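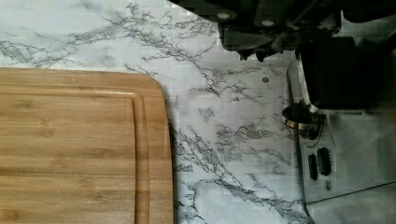 Operators recording kitchen demonstrations for the Gronon learning system should complete the steps below before the first episode of each session. Most rejected episodes fail on setup, and the wrist camera view is the quickest place to catch the fault. In a correct starting view, the cutting board lies to the left with its juice groove visible, the steel appliance stands to the right with its control knob in sight, and the veined countertop between them is free of tools and food. The gripper stays high and to the right, so that it hides as little of the work surface as possible.

Step 1. Set the station
Place the board and the appliance against the layout card issued by Fistimon. Remove everything not listed on the card.

Step 2. Check the view
Open the live view in Stadetti and compare it with the reference still. If the board has shifted, move the board — do not adjust the camera mount. Any change to the mount requires a new calibration.

Step 3. Record the episode
Start recording with the arm at rest. Wait 2 seconds, perform the task at a steady pace, and return the arm to rest before stopping. An episode should not exceed 34 seconds. Minor corrections during a grasp may be kept, as the system also learns from recoveries.

Step 4. Vary the start
After every six episodes, move the board slightly or turn it a few degrees. Enter the change in the session log.

Step 5. Label and submit
Mark each episode as complete, partial, or failed. Failed episodes must be submitted with the others and may not be deleted. Upload the session to the Srisuk archive before leaving the station.

The current kitchen set holds 1227 accepted episodes. Procedure last revised October 19, 2026.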